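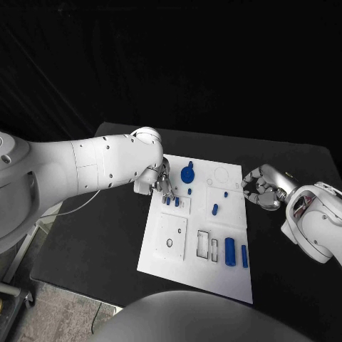

Jewelry tangles and tarnishes mostly in storage, so start with the box. Line each drawer with felt and keep silver in its own closed pouch. Fine chains should be clasped before they go in – an open chain knots itself on whatever lies next to it.

Pearls go in last and flat. Hung on a hook, the silk stretches and gaps show between the beads.

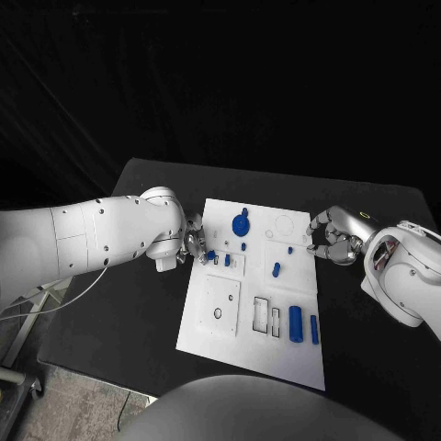
Marisol Szabo writes that she threads each chain through a drinking straw and closes the clasp outside it, and that she hasn't had a knot since August.

Rubber bands and newspaper should stay out of the box, as both darken silver.

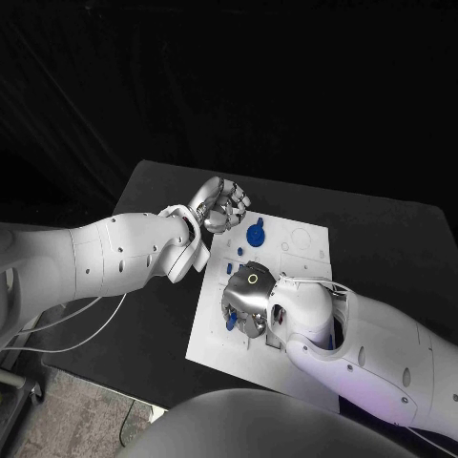
For earrings, a strip of stiff mesh works better than a dish. Cut it to the width of the drawer and fold the ends under. A Halvorsen tray with 46 slots also does the job, but measure the drawer first.

Replace anti-tarnish strips on the date printed on the packet. Two strips are enough for a small box, one at each end.
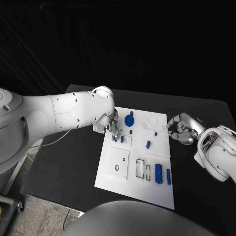

Left arm with a small blue peg, over the white board.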